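Skelus Student Robotics Club – Frequently Asked Questions
Updated 6/10/21

What is the bottle project?
Members program an arm to find a plastic bottle, grasp it and place it upright. Bottles start on their sides, in a tray or on the bare tabletop.
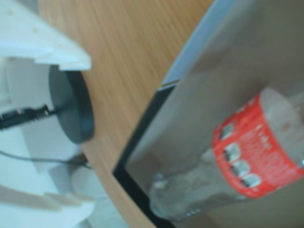

Each team submits a log of its attempts. The log must hold 84 entries before Dilek Karakaya will review it.

Are caps left on?
No. Caps come off before a run. The red ring left on the neck of a white bottle may stay – it gives the vision code a clear edge to find. 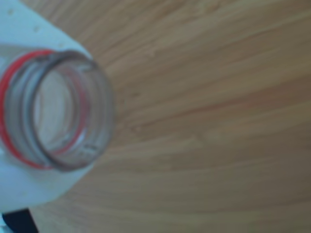

Do I need programming experience to join?
Basic Python is enough. Rosalinda Galang teaches a short course in June for members who have none.

Can I use my own laptop?
Yes, if it runs the club software. Log files are limited to 1000 lines.

Who approves changes to the gripper?
Muammer Ersoy. Send him the drawing first.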